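I have come to believe, after a spring of guiding two arms through household chores, that the person doing the showing matters a good deal more than we like to admit. My colleague Mahtab Shirazi is patient with cloth - she lets it slump and settle before she goes on - and I'm afraid I tug. 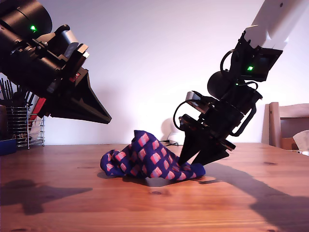

The right gripper on the sock, the left one held above the table.

We recorded 161 runs in May, mine and hers together, and I would happily throw out most of mine. A hurried teacher hands over hurried habits, the way my grandmother handed me her terrible knots. So let people go slowly, please, and let them stop after 15 minutes, before their hands get tired and cross.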